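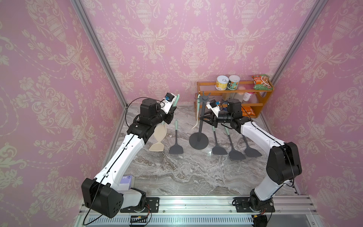 4. House rules for the two-arm kitchen cell

The rules below replace the sheet that came with the Zerance cell. The old sheet said "ensure safe operation" in five places and never said how. A rule you cannot check with your own eyes or a stopwatch is of little use, so we have tried to leave those out.

4.1 Before you switch on

1. Clear the front rail. Tools, cups and phones do not belong on it.
2. Follow each cable by eye from the base to the wrist. It should have enough slack for the elbow to open fully, and no more.
3. Press the stop button and try to start the arms. If either one moves, leave the cell off and report it.
4. Set both arms to the slow profile. The Zulness panel shows a green tick once it has loaded. Do not trust the tick; read the number beside it, which should be 500 or lower.

CAUTION: Passing a risk assessment once does not make a cell safe for good. If you change the gripper fingers, the floor panel or the utensils, do the assessment again.

4.2 Utensils and the stand

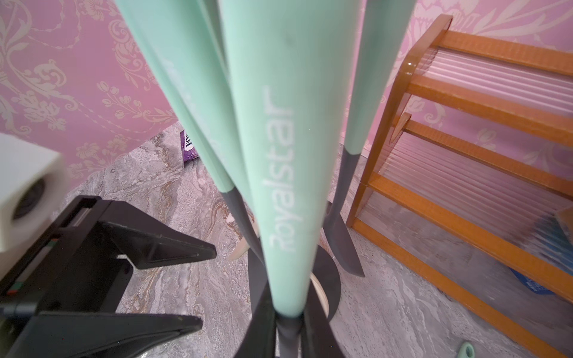 5. Use long-handled utensils of one pattern where you can. Mixed sets make it hard to tell a bad grasp from an odd handle.
6. Do not count a grasp as good because the fingers closed. Lift, wait 3 seconds, and look again.
7. Leave a dropped utensil where it lies until both arms have stopped. Reaching in "just for a second" is how most of our near misses begin.
8. Keep hands out while either arm has power, even if only one is running a task.

NOTE: The supplier claims the Ilov planner keeps the arms from ever meeting. We have seen no test report that covers two arms at one stand. Until we do, allow only one gripper at the hooks at a time.

4.3 Logging

9. Write down every stop, including the ones you think were your own fault.
10. Save the wrist camera files before you reset. A log line with no footage is an opinion.
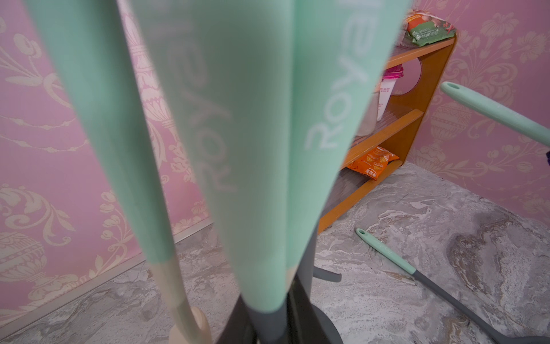 Baluyot, May

Changes to this section. Rule 8 used to allow hands inside at low speed. Shiela Manalo asked for the evidence behind that and none was found, so it has gone. The limit of 1,600 cycles between finger checks also stays out for now. It was copied from a different gripper, and we will not print it again without a test on ours. Check the fingers at the start of each shift until further notice.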